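ロボットの手が、はなさなくなった日

ロボットに服のたたみ方を教える仕事があります。わたしたちのチーム「ウルツカ(Ultska)」は、その仕事をしています。今日は、去年の7月に起きた小さな事故について、みなさんにお話しします。むずかしい言葉には、説明をつけます。

ロボットの手は、人間の手とちがって、ゆびが2本だけのものが多いです。この手を「グリッパー」といいます。グリップは、英語で「にぎる」という意味です。2本のゆびが近づくと物をつかみ、はなれると物をはなします。

では、ロボットはどうやって服のあつかい方をおぼえるのでしょうか。はじめは、人間がお手本を見せます。人間が、とっ手のついたグリッパーを右手と左手に1つずつ持って、服をつかんだり、のばしたりします。グリッパーについたカメラが、その動きを記録します。あとでコンピューターがその記録を何回も見て、練習します。

練習の場所は、工場だけではありません。ふつうの家のベッドの上でもします。ベッドはやわらかくて、カバーにしわがよるので、かたい机の上より少しむずかしいです。

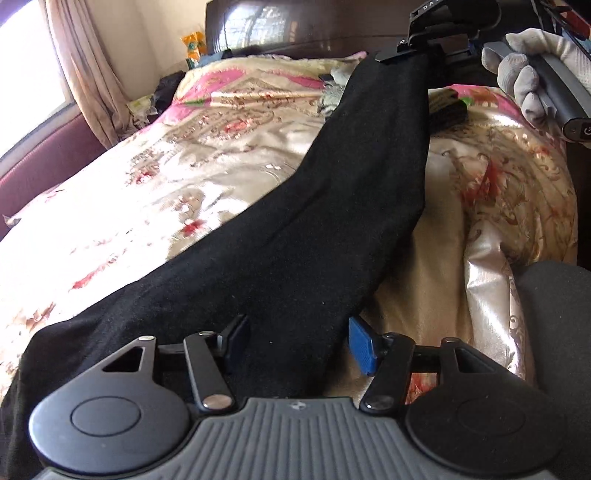
事故の日も、お手本の作業をしていました。服は黒くて長いものでした。両方のはしをつかんで、ぴんとのばすところまでは、うまくいきました。でも、つぎに服をおこうとしたとき、片方のゆびがひらきませんでした。とっ手の力をゆるめても、グリッパーは服をにぎったままでした。

作業をしていた人は、早く直したいと思って、あいている手のゆびを、グリッパーのすきまに入れました。そのとき、ひっかかっていた部品が急に動いて、ゆびの先がはさまれました。手ぶくろをしていたので、けがは赤いあとだけでした。それでも、とてもいたかったそうです。

どうして、ひらかなくなったのでしょうか。グリッパーの中には「リンク」という部品があります。リンクは、細い板や棒をピンでつないだものです。かさの骨を思い出してください。1か所をおすと、つながっているところが全部いっしょに動きますね。リンクも同じです。

調べてみると、ピンのまわりに服の糸くずがまきついていました。長さは12センチぐらいの糸でした。細い糸でも、何回もまきつくと、かたいかたまりになります。ばねは手をひらこうとして、ずっと力を出していました。けれども、糸のかたまりがそれを止めていたのです。だから、かたまりがずれたとき、たまっていた力がいっぺんに出ました。

止まっている機械は、安全に見えます。でも、中に力がのこっていることがあります。わたしたちはこのことを知っていたはずなのに、その日はわすれていました。

そのあと、チームの決まりを変えました。

グリッパーがひらかなくなったら、まず声を出して「止めます」と言います。
つぎに、電気のスイッチを切ります。
ゆびは入れません。糸をとるときは、先のまるい長いピンセットを使います。
35分作業をしたら、5分休みます。休みのあいだに、ピンのまわりをブラシでそうじします。

この決まりになってから、糸くずで止まることはへりました。ぜんぜんなくなったのではありません。毛糸のセーターの日は、今でもときどき止まります。そのときは、作業をやめて、ピンセットを持ってきます。

みなさんの家にも、物をはさむ道具や、動く部品のあるおもちゃがあると思います。とちゅうで止まったら、すきまにゆびを入れないで、スイッチを切ってから、おとなの人をよんでください。電池のおもちゃなら、電池をはずすのもいい方法ですが、それもおとなの人といっしょにしてください。

つぎの回は、ロボットがくつ下の右と左をまちがえる話を書きます。

2023年1月24日
ウルツカ 子どものページ係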